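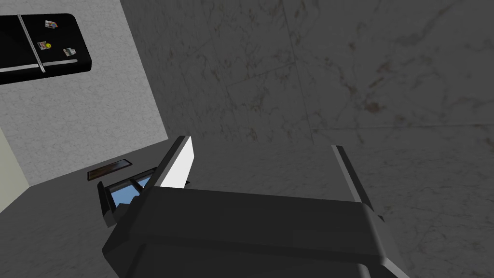
King Cake Questions, Answered

Every year the same questions land in my inbox, usually from people who have just found out that the holidays don't have to end when the tree comes down. I love these emails! I've gathered the ones I get most and written my answers out properly. If yours is missing, the address is at the bottom.

What is a king cake?

It's a cake for Epiphany, with something small hidden in it. Whoever gets the hidden thing is king or queen for the day. Past that point everything depends on where you are. In much of France it's a round of puff pastry with almond filling. In the south of France it's more often a brioche ring with candied fruit on top. Spain and Mexico have their own sweet bread rings, Portugal has one studded with fruit and nuts, and Louisiana has the famous one with purple, green and gold sugar. I have never met one I didn't want a second slice of.

When do you eat it?

Epiphany is January 6, the day that remembers the visit of the wise men. Some families eat it the evening before, on Twelfth Night. In France the bakeries keep selling them for weeks, and in New Orleans the season starts on Epiphany and runs all the way to Mardi Gras. At our house we have the first one on the night of the 5th and then find excuses.

Why do some people say Twelfth Night is the 5th and others the 6th?

It depends on whether you start counting on Christmas Day or the day after. People get quite heated over it. Pick one and put the kettle on.

Do we have to be religious to do this?

No. The feast is a church feast and for plenty of families that's the heart of it. My neighbors read the story from Matthew before they cut theirs. Other homes do it for the paper crowns. Both make for a lovely evening, and I've been a guest at both kinds.

What goes inside?

Traditionally a dried bean. The French still call the charm a fève, which means broad bean, even when it's a little porcelain figure. Louisiana cakes come with a plastic baby. We use a bean some years and a china figure in others. I have a china sheep that came out of a cake I ate in Lyon as a student and it still gets a turn.

Is it safe with small children?

Use your head on this one. For kids under 3 I leave the charm out of their slice altogether, and I do that by pushing a whole almond in from the bottom after baking, in a spot I can remember. (Check for nut allergies first, obviously.) Another way is to bake the cake with nothing in it and put a paper star under one of the slices on the plate. The children in our family thought the star was magic and were a bit let down when they graduated to the bean.

Plastic charms shouldn't go in the oven. Push them in from underneath once the cake has cooled. Glazed porcelain made for baking is fine. Anything painted by hand at home is not.

And tell everybody at the table that there is something in there! Grown-ups forget too, and dentists are expensive.

Who decides who gets which slice?

My favorite part. The youngest person who can talk goes under the table. Someone points at a slice and asks who it's for, and the voice from below calls out a name. It keeps things fair, and the giggling alone is worth the trouble. If your youngest is shy, let them bring a friend or the dog.

What does the king or queen do?

Wears the crown and chooses a partner to rule with. After that it's house rules. We've had a king who declared that all the dishes could wait until morning, and a queen who made everyone speak only in song until dessert was finished - a long evening, that one. In Mexico, whoever finds the figure is expected to bring tamales on Candlemas, February 2. In Louisiana the finder often has to buy the next cake. I'm very much in favor of both rules as long as I'm not the finder.

Can I make one if I'm not much of a baker?

Yes, yes, yes. The puff pastry kind is the one to start with. Buy the pastry. Cut out two circles, heap almond filling in the middle of one, leave a good border, tuck in the bean near the edge, wet the border, put the lid on and press it down hard. Chill it before you brush it with egg, and keep the egg off the cut sides or it won't rise evenly. Score a pattern on top with the back of a knife, poke a small hole in the center for the steam, and bake until it's a deep brown. Most first cakes come out too pale. Leave it in longer than you think.

The bread ring takes more of the day, with two rises, but there's nothing hard about it. I start mine after breakfast.

My filling leaked everywhere. What happened?

Usually the border was too narrow or the whole thing went in warm. Chill the filling by itself, and chill the finished cake again. If it leaks anyway, the crunchy almond bits on the tray belong to the cook.

Why is the bean near the edge?

So your knife doesn't hit it. If it sits in the middle, you'll find it every single time you cut, and then the fun's over before anyone has a plate.

Where can I buy one in Pilkington?

Tarkano on Hikport Street takes orders for the almond kind and the fruit ring, and you get a gold paper crown with either. Order early. Last winter I waited too long and ended up with an apple tart and a bean I pushed into it in the car. If you'd like the Louisiana style, the people at Likeo have made it for 3 years now, with all the colored sugar you could ask for.

Can I freeze it?

The puff pastry one freezes beautifully before baking. Assemble it, freeze it flat on a tray, then wrap it well. Bake from frozen and give it extra time. The bread ring is better frozen after baking and before icing. I once made a test cake in August, which my family found very funny until it came out of the oven.

What do you drink with it?

Cider, in Brittany and at my table. Hot chocolate with the Mexican ring is wonderful, thick and with a little cinnamon. Coffee is never wrong.

How do we make the crowns?

Gold card, cut in a long strip with points, taped to fit. Make them a little big, and use tape on the outside so it doesn't pull hair. Leftover wrapping paper glued to a cereal box works too. Set the kids up with it in the afternoon and you'll get the baking done in peace. We keep the old ones in a hatbox, and some are so covered in glue and sequins that they stand up by themselves.

Should the decorations come down the same day?

A lot of people take them down on Twelfth Night or right after Epiphany, and some leave them until Candlemas. I keep the wise men on the move: they start out on the bookcase at the far end of the room and get closer to the manger each morning. They arrive on the 6th, and then I can bear to pack things up.

My class would like to do this. Any tips?

Ask about allergies first and use the paper star. Cupcakes work well for a big group, with a dot of colored icing hidden in one of them. Let the children make the crowns ahead of time so that everyone has one to take home. Having only one crown in a room full of six-year-olds is asking for tears. Schools in town are welcome to borrow my box of picture cards showing the cakes from different countries. Just return it with the lid on, please.

How do I get in touch?

Write to Terence Lambert, P.O. Box 1371, Pilkington, or use the form on the contact page. I read everything, and I especially love getting family rules for the king or queen. Photos of lopsided cakes are very welcome too. I answer more slowly in December, when I'm up to my elbows in almond paste.

Last updated September 15, 2021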